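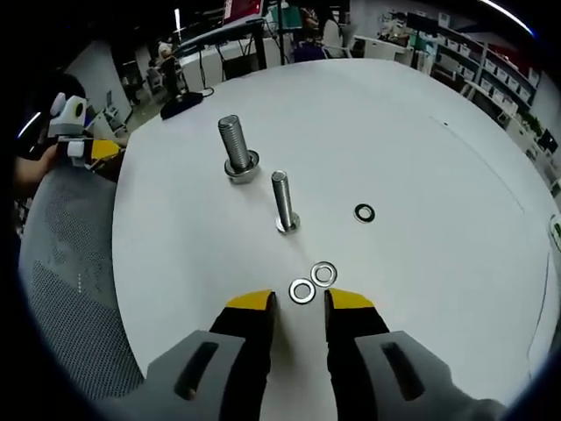

Vol. 3, p. 89

Speaker notes – Flat washers and preload loss
Lindalva Siqueira, Akgül, November 2018

Open with the question from Radomír Vrabec: why does a joint tightened to spec lose clamp load overnight? Embedment. Surface peaks flatten under the head and the bolt relaxes.

A washer spreads the load over a larger bearing area. It does not lock anything. Say this twice.

Gater trial: 335 joints, three surface finishes. Painted faces lost the most – skip the table if short on time. 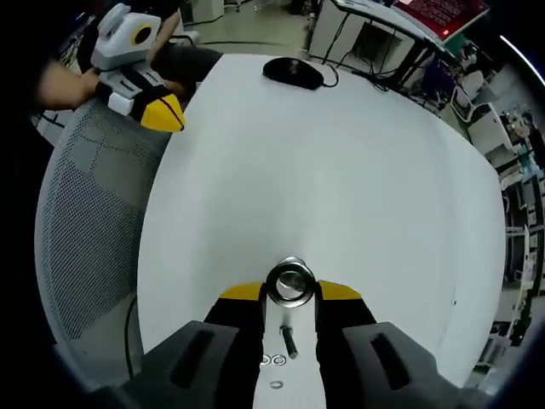 Small hardware: bolt, washers and a metal ring.

Stacked washers add interfaces, and each interface settles. Use one thick washer where the drawing allows.

Retorque interval: refer to Kikuchi's handout. Questions on coatings go to Ardalan.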